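Subject: Re: [manip-sim] Subgoal splitting for the drinks tasks
From: the Hellis maintainer, Skekbridge

Hello all,

Thanks so much for the kind note, and sorry to be slow getting back to you - January got away from me a bit! I'll quote the part I'm answering so people who joined recently can follow along.

> We tried your splitting method on our own kitchen set at Mondville
> and saw hardly any gain over the plain policy. Are you cutting the
> demos by time, or by what the gripper is doing? And does the bowl
> count as an obstacle or a target?

By what the gripper is doing, and I should have put that in the write-up in much bigger letters. We cut each demo wherever the fingers change between open and closed, and then again wherever the wrist tips past a set angle. Cutting by time was our first go and it gave us the same flat result you're describing, so I suspect that's most of your trouble.

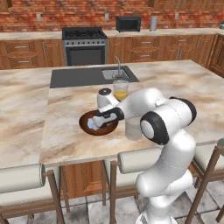
As for the bowl, it can be either one. In Hellis every object on the island gets the same kind of entry, and the subgoal decides which of them matters just then. When the small blue object is inside the bowl, the bowl is something to reach into without knocking the rim. Once that stage is over it goes back to being one more thing to steer clear of, along with the juice.

Pouring has been the fussy part for us (no surprise to anyone who has tried it). We trained on 200 demos with 5 stages in each, and the pour stage was the only one that wanted its own loss weight. We settled on 4 after a lot of fiddling, and I'd love to hear if a different value suits your arm better.

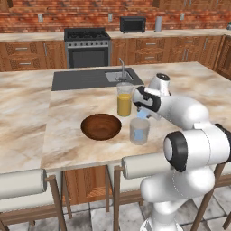

If you're using the Bundgaard fluid settings, please turn the substeps up to 2 before you compare anything. At 1 the stream can pass through the wall of a glass, and the policy picks up some very odd habits trying to make up for it. We lost a good while to that one, and I'd hate for you to go through the same thing.

We've also been moving the viewpoint between runs, to see whether the stage detector leans too heavily on one angle. It does lean a little, mostly when the arm is between the camera and the glassware.

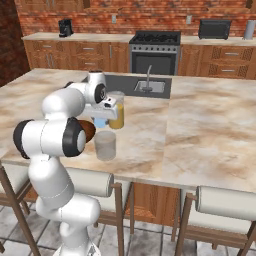
Gripper at the juice glass, second viewpoint, simulated kitchen.

I'll tidy the cutting script and post it to the list once the comments make sense to someone other than me. Do send your failed runs if you can spare them, they're often the most useful thing to look at.

Warm regards from Skekbridge

Comments (3)

Cutting on wrist angle fixed it for our drawer tasks too. What threshold are you using?

Could the script take joint-space logs as well? Ours don't store the gripper pose.

Substeps at 2 made my runs a fair bit slower but the leaking stopped. Thank you!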